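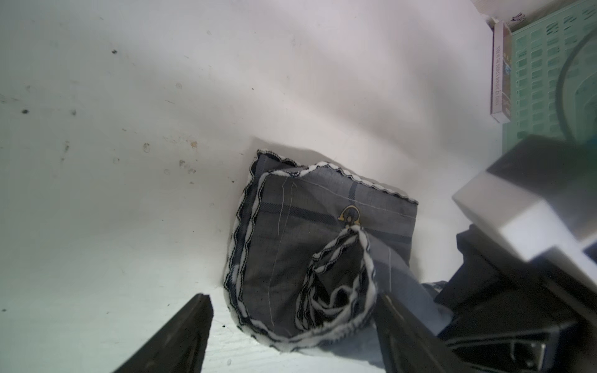
Unit 7. Woven checks: color order, repeat and edge

7.1 Terms

Warp yarns run the length of the loom and are called ends. Weft yarns are inserted across them and are called picks. A check is produced when a color order in the warp meets a color order in the weft. A stripe needs a color order in only one of the two.

The color order is written as a list of yarn colors with the number of yarns of each. One full pass through the list is a repeat. A symmetrical order reverses at two pivot points. An asymmetrical order starts again from the first color when it reaches the last. On small square goods the asymmetrical type is harder to center, and the cutting plan has to say which stripe falls at the middle.

In plain weave, two yarn colors in both directions give three visible tones: each color solid where it crosses itself, and a mixture where they cross each other. The mixture is a property of the interlacing. No third yarn is present, and students who list one in the yarn order lose the mark for that part.

7.2 Worked calculation

Given: 1,060 ends in total, 20 ends per centimeter, repeat of 106 ends.

Width in the reed: 1,060 / 20 = 53 cm.
Number of repeats: 1,060 / 106 = 10, with no remainder.

Where there is a remainder, split it between the two sides so that the cloth begins and ends on the same color. Selvedge ends are added after this step and are not part of the repeat.

Yarn size in tex is the mass in grams of 1,000 m. A 20 tex yarn therefore weighs 20 g per 1,000 m, and a 3,000 m cone of it carries 60 g net. Check this against the label before warping. Cone labels from Umivlow give gross mass — subtract the tube.

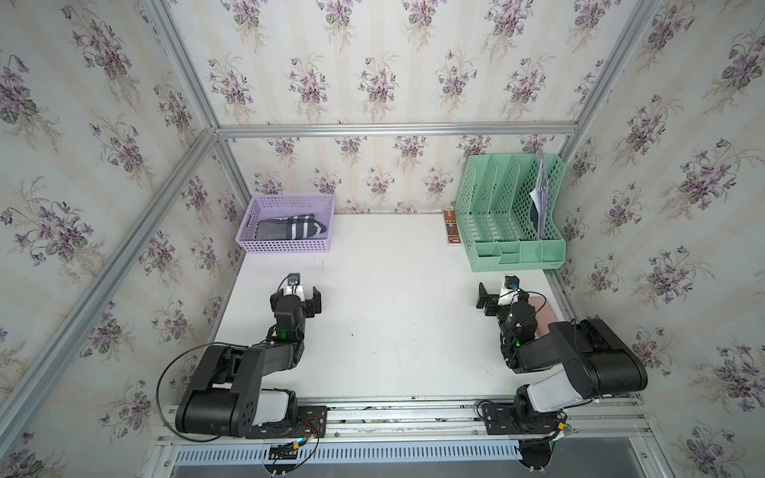

Recep Gündoğdu asked after the last session whether the width found above is the width of the finished cloth, and pointed out that his own sample came off the loom narrower than his figures.

It is not. The calculation gives reed width. Cloth contracts when it leaves the loom and again in the first wash, and both losses have to be measured on a sample of the same yarn and weave. For the Plistdale cotton used in the lab, allow roughly 7 percent across the width for the two together. Keep warp and weft shrinkage as separate entries. If they differ, a check planned as a square finishes as a rectangle.

7.3 Printed and woven pattern

A pattern may be woven in, printed on, or both. Tests, in the order they should be done:

1. Compare face and back. A woven check in plain weave shows the same color order on both sides. A surface print is usually weaker on the back.
2. Pull one yarn from a cut edge. In a yarn-dyed cloth it is one color along its whole length. In a printed cloth the color changes where the pattern changes.
3. Lay a straightedge along a stripe. A woven stripe follows the yarn. A printed stripe may drift off it.

Test 2 is destructive and needs a raw edge. Do not carry it out on the reference set.
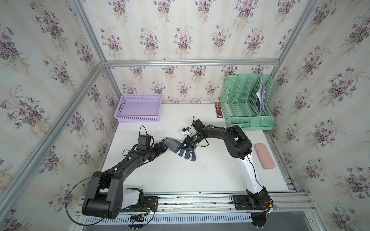 Small motifs added to a check are most often printed after weaving or embroidered. Their placement is specified from the stripe crossings, never from the hem, for the reason that the hem allowance varies more than the sett does. Record the offset in yarns.

7.4 Edge finishes

Rolled hem: edge turned and stitched by hand or machine. Slow, narrow, flat after pressing.
Double-turned hem: raw edge enclosed. Thick at the corners unless mitered.
Overlocked edge: edge trimmed and wrapped in looped thread in one pass. Elastic, fast, adds little weight. Stretched during feeding, it becomes wavy. Correct with the differential feed.

The Kpodo handout gives thread tensions for all three. Use its table for the lab machines and ignore the settings printed in the Joririco manual, which apply to an older looper.
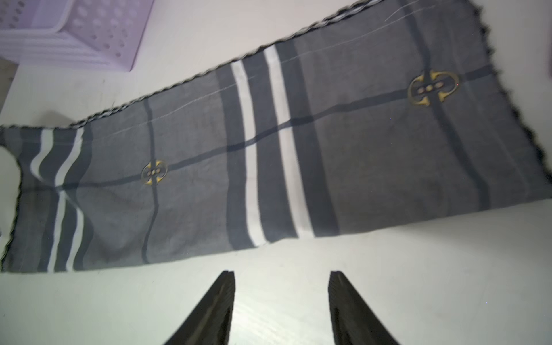 One student objected that an overlocked edge cannot be called a hem at all, as nothing is turned under, and that the marking sheet should list it separately.

The objection is accepted. The revised sheet has two headings, hems and wrapped edges. Answers using the older wording will still be marked as correct until December.

7.5 For the next session

Bring one checked cloth. Write out its warp order from selvedge to selvedge, mark the pivot points if there are any, and state whether the weft order is the same. Measure ends per centimeter at three places and report the mean. Pick glasses are in the drawer under the balance.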